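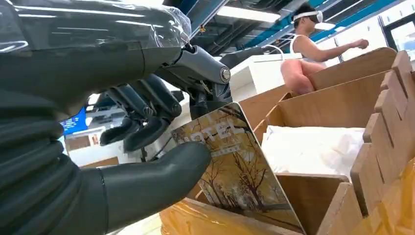

Justhorpe Whist and Cribbage Club – Members' Page

Bring back the paper scorebook

I'll be quick, got a bus at half past. The scoring app has to go. We've had it since 2020 and I have yet to get through one evening without somebody's phone dying in the third hand. Then the whole table waits. Then an argument. Then tea.

The old book cost us next to nothing and it never needed a password. You could see who'd written what. You could cross things out, and beleive me people did.

I know the case for the app. Clurkeo use it, Prurnari use it, the league likes its results by 22 minutes past ten or whatever the new rule is. Fine. Send one person home with the totals and let them type it in. 5 minutes' work.

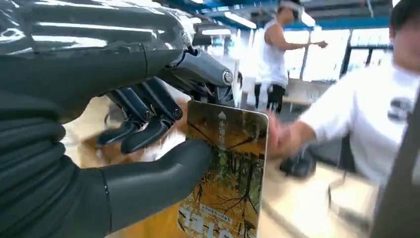 What I mind most is the looking down. Sixty of us in that hall on a good night in November and half the heads are bent over a screen between deals. Cards are a thing for the hands. Fingers behind the card, thumb in front – that's the game, and you look across the table while you do it. A pencil doesn't get in the way of that. A phone does, every time.

Khamphan went back to paper last winter and thier evenings finish earlier than ours. Make of that what you like. I'll be asking for a vote.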